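Help wanted: hangar hand and apprentice restorer at Ostside

Hi, I'm Zihan Shao, and I run Alent, a two-person airplane shop on the north row at Ostside. We fix up old taildraggers and the odd glider, and we're looking for a third pair of hands starting in May.

The big job right now is the Pirorer, a two-seat high-wing that sat in a barn for years. The airframe has 1428 hours on it and the logbooks are mostly complete — mostly. The fuselage is stripped, the left wing is ready for fabric, and the right wing needs new ribs and a lot of patience. You'd be sanding, varnishing, rib stitching, cleaning parts, and holding the other end of things (so much holding the other end of things!).

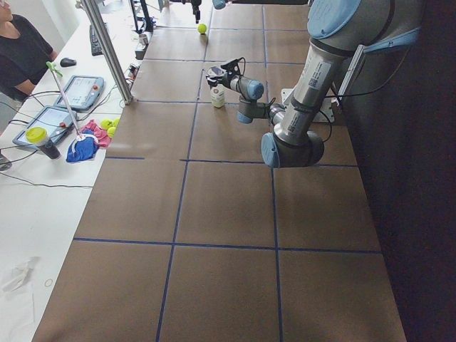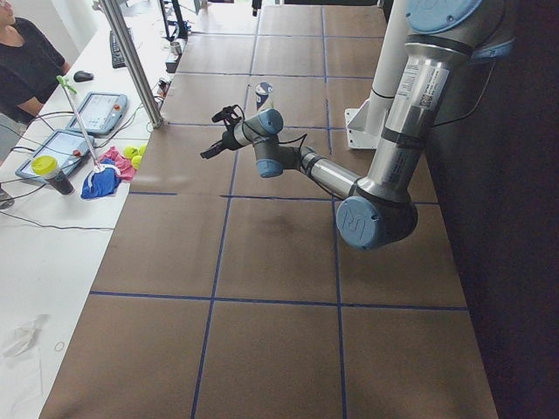 Work table with blue tape grid

You don't need a mechanic's certificate. I do the sign-offs myself, and I'm happy to teach if you show up and ask questions. If you're working toward your own ticket, I'll keep a proper record of your hours. You should be okay on a ladder, okay with dope fumes and a respirator, and able to lift a wheel without dropping it on my foot.

It's 2 long days a week to start, 8 to 5 with lunch on me. Pay is $432 a week, and once the Pirorer is flying you get a ride in the right seat. I may have more days for you when the Anozie glider comes in for its new canopy.

To apply, write me a few lines about something you've built or repaired. A boat, a bike, a fence, anything. Drop it in the mail slot at Hangar 1521 or come by before noon, when the big door is usually open and the coffee is still drinkable.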